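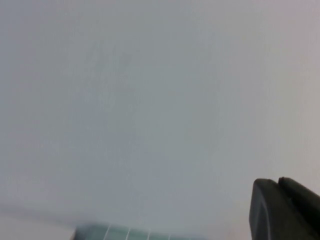
Binulley Robotics Club - Apple Task

Print this page | E-mail this thread

gearmoth58
We have 2 weeks left before the Cesgate meet, and I'd dearly love to keep both apples in - the kids have grown so fond of them!

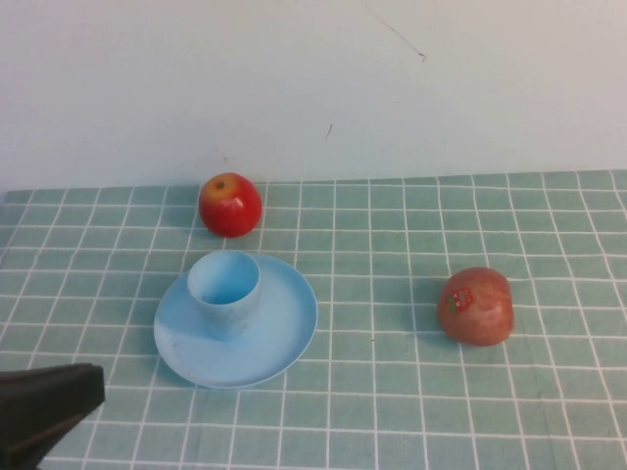 Cup, saucer and both apples on the grid cloth.

plumline
Lovely setup, but I'd drop the one with the sticker, friend. It's the bigger one, and my bunch would want to start small.

gearmoth58
Oh, I disagree (kindly!). Bigger is good practice.

We use cookies to keep you signed in. OK

Contact | Back to top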